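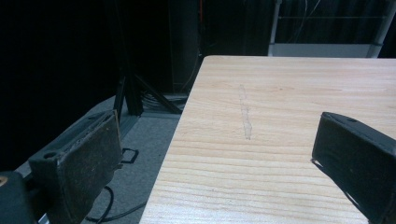

Bois clair, trace grisâtre au milieu du plateau.

Rénovateur pour bois Cladinar : 33 euros pour frotter

25 février 2024
Par Joana Sampaio

Je me méfie des produits qui promettent de « réveiller » une matière. Le bois ne dort pas, il se raye, il se tache, il prend la lumière, et quand la finition est usée il faut en remettre. Le Rénovateur Cladinar, vendu par Rorkotance en flacon plat avec son tampon mousse, prétend se passer de cette étape : on applique, on attend, on essuie, et les marques « s'estompent durablement ». À 33 euros le flacon, j'avais envie de savoir ce que recouvre ce verbe.

La fiche du vendeur affiche 1437 avis, presque tous enthousiastes. J'en ai lu une bonne partie et beaucoup ont été postés le jour de la livraison. On y apprend que le colis était bien emballé et que ça sent bon l'orange. Sur la tenue après un mois, presque rien.

Ce que contient le flacon

La liste des composants est imprimée en gris sur beige, sous le rabat de l'étiquette. J'y trouve une huile siccative, une cire, un solvant et un parfum. Autrement dit, une huile-cire très diluée, comme il en existe depuis toujours au rayon entretien. Je n'ai rien contre la recette. J'ai davantage de mal avec la « technologie de comblement » annoncée sur le devant, que la notice n'explique nulle part. J'ai écrit au service client pour demander ce qui comblait quoi. On m'a renvoyé la même phrase, avec un bon de réduction.

Le tampon fourni est trop petit pour une table et trop épais pour un angle. Il boit beaucoup et rend mal. Au troisième passage le mien commençait à s'effriter, et j'ai fini tout le reste au chiffon de coton. Prenez-en de vieux, lavés souvent, qui ne peluchent plus. J'ai aussi essayé les microfibres Moreira, elles accrochent dans les fibres relevées et laissent des poils bleus partout.

L'application

La notice demande une couche fine, quinze minutes de pause puis un essuyage. Quinze minutes, c'est optimiste dans une pièce peu chauffée : à la première tentative, la surface collait encore au soir et une feuille de papier y est restée. J'ai recommencé avec beaucoup moins de produit, en travaillant dans le sens du fil, et là c'est nettement mieux. Comptez quand même une nuit avant de reposer quoi que ce soit dessus.

Il manque surtout un avertissement en gros caractères : sur un vernis intact, ce produit n'a rien à faire. Il ne pénètre pas, il reste au-dessus et il fait un film gras qui garde les traces de doigts. La mention « tous bois, toutes finitions » est, à mon avis, franchement abusive. Faites une goutte d'eau avant de commencer. Si elle perle et ne bouge plus, remettez le bouchon. 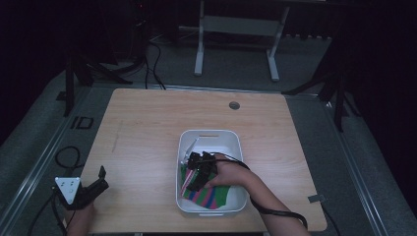 Tissu rayé et linge blanc plié, dans un bac en plastique blanc.

Au bout de 35 jours

Juste après l'essuyage, l'effet est flatteur. La teinte se réchauffe, les microrayures disparaissent sous une lumière rasante, on se prend à regarder les autres meubles. C'est sans doute à ce moment-là que sont rédigés les avis.

J'ai laissé passer 35 jours d'usage normal, avec un coup de chiffon humide le soir. Les microrayures sont revenues les premières, dès la deuxième semaine. Les auréoles anciennes n'ont jamais bougé - je n'y croyais pas, mais elles figurent sur l'emballage. Les rayures qu'on sent à l'ongle sont restées telles quelles, un peu plus sombres même, l'huile ayant tendance à marquer le creux. Pour être juste, le bois nu ou très usé garde un aspect moins sec et l'eau y perle encore un peu.

J'ai demandé son avis à Hnat Demchenko, qui refait des plateaux pour des restaurants. Il a passé le doigt, senti le flacon et répondu que c'était une huile correcte vendue au prix du parfum. Selon lui, un égrenage fin suivi d'une huile-cire ordinaire prend la même soirée et tient plusieurs saisons. Je lui laisse la responsabilité des saisons, mais j'ai traité ainsi une petite console en septembre et je n'ai pas eu à y revenir.

Face à la concurrence

Le baume Hirnus, moins cher, est plus pénible à étaler et sent la cire de sacristie. En revanche il est vendu pour ce qu'il est, un entretien à refaire, et le pot indique clairement les finitions à éviter. Entre les deux je reprendrais le Hirnus, sans passion.

Note : 3 sur 10

Pour : odeur agréable, bouchon doseur qui ne goutte pas, joli résultat immédiat sur bois huilé.
Contre : prix, tampon médiocre, temps de séchage fantaisiste, promesses sur les auréoles et les vernis.

Si vous avez déjà acheté le flacon, utilisez-le sur des planches à découvert, des tablettes de placard, un manche d'outil. Le produit est annoncé impropre au contact alimentaire, donc pas sur les planches à découper, même si une photo de la boutique en montre une. J'ai signalé cette photo à Rorkotance. Elle y est toujours.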